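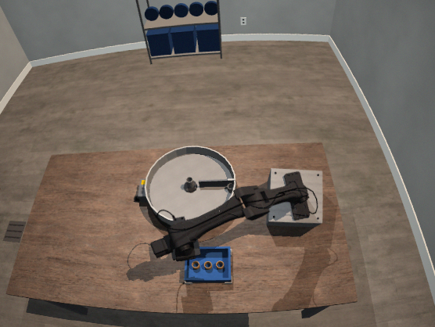 Reference > Household > Furniture > Tables

Contents History Construction Finish Care

Wooden table

A wooden table is a piece of furniture with a flat top, made wholly or mainly of wood and raised on legs, trestles or a central support. It is used for meals, work, play and display.

History

Early tables in many regions were loose boards laid on trestles and cleared away after use. Fixed frames became more common as rooms were given over to a single purpose.

Construction

A solid top is usually made of several boards glued edge to edge. Wood swells and shrinks across the grain with changes in the moisture of the air, so the top is fastened with buttons or slotted screws that let it move. Veneered tops – a thin sheet of wood over a stable core – move much less.

Finish

Oil and wax are easy to renew but give little protection against heat. Varnish forms a harder film and is more difficult to repair in patches. Margareta Olteanu, in her survey of 88 farmhouse tables, found that almost 29 had been refinished at least once.

Care

Tables should be kept away from radiators and strong sunlight. Spills should be wiped up promptly, along the grain.

See also: Bench, Desk, Trestle

Last revised 6 January 2020

102 shares | 2 comments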